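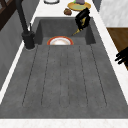

The Set Custard, Revisited

A baked custard for a table of guests is a simple formula with a narrow tolerance. Milk, cream, eggs, sugar and a flavouring go into a dish, the dish goes into a water bath, and the proteins in the egg either link into a smooth gel or tighten past that point and squeeze out liquid. Most home failures occur in the last few degrees.

Sabina Vlček has taught the custard module at the Enden cooking school in Wedmont for most of her career, and her handout for it has been revised more often than any other. The current version, dated January 2021, drops the old instruction to bake "until just set" and replaces it with an internal temperature. "Students were reading the surface," she says. "The surface sets first and tells you very little about the centre."

Whole egg in plain water begins to thicken well below the temperature at which a custard sets. Sugar and milk both raise that point: dilution spaces the proteins apart, and sugar makes them more resistant to unfolding. A sweet custard made with whole eggs and milk will usually be firm at the centre at 80 °C. By 85 °C it is at risk of weeping. Extra yolks widen the margin slightly and give a denser, more yielding texture, at the cost of a custard that will not turn out of its mould as cleanly.

Vlček's base quantity is 300 mL of dairy to two whole eggs and one yolk, with 50 g of sugar. It fills three small ramekins. For a caramel custard that must stand unsupported, she uses whole milk alone. For one served in its dish, she replaces half the milk with 35 per cent cream and omits one of the whites.

The dairy is heated to 60 °C with the vanilla, held off the heat for 20 minutes, then poured over the eggs and sugar in a thin stream. Whisking at this stage should be slow and kept below the surface. Foam carried into the mould bakes into a pitted layer, and skimming it afterward is less effective than not making it. The mix is strained once through a fine sieve, which catches the chalazae and any egg that has cooked on contact.

Oven temperature is where published recipes differ most. Vlček bakes at 163 °C, the metric equivalent of the 325 °F setting printed on most Canadian ranges, and lets the water bath do the moderating. The bath cannot exceed the boiling point of water, and evaporation from an uncovered pan keeps it well under that. Covering the pan with foil removes the evaporative cooling, and the bath runs hotter as a result. A recipe written for an open pan will therefore overcook in a covered one if the time is not shortened. 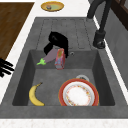
The pan itself matters more than its size suggests. Thin aluminum transmits heat quickly from the element below, and ramekins resting directly on it can curdle at the base while the centres are still liquid. A folded tea towel under the dishes is the usual remedy. Ľubomír Beneš, who ran the dessert station at Blöndal before moving into recipe testing, prefers a wire rack, on the grounds that water can circulate beneath the dishes and a rack does not have to be wrung out. He fills the bath to the level of the custard, using water from the kettle, and pours it in once the pan is already on the oven shelf.

Beneš also dissents on straining. He strains twice, the second time directly into the moulds, and will not be argued out of it.

The two agree on the test. A probe thermometer goes into the middle of one ramekin, angled so the tip sits at half depth, and the custards come out at 78 °C. Carry-over supplies the rest. The dishes must be lifted out of the bath at that point - a custard left sitting in hot water continues to cook. Rubber-tipped tongs are adequate for small ramekins. A single large dish is better handled by ladling some of the water out first.

Caramel for the base should be taken darker than instinct suggests. Pale caramel dissolves into plain syrup under the custard and contributes sweetness without bitterness. Vlček stops hers at 180 °C by setting the base of the saucepan in cold water, then pours at once. Crystallization during cooking can be suppressed with a small addition of corn syrup, or by leaving the pan unstirred once the sugar has dissolved.

Chilling takes a minimum of four hours and is better done overnight. During that time the caramel draws moisture from the custard and liquefies, and a mould turned out too early leaves most of its sauce behind as a hard disc. Custards should be covered only when fully cool, as condensation dripping from the wrap will mark the top. To unmould, run a thin blade around the rim, tilt the dish until air enters at one side, and invert onto a plate with enough of a lip to hold the sauce.

They keep for two days in the refrigerator. Freezing ruptures the gel and is not recommended.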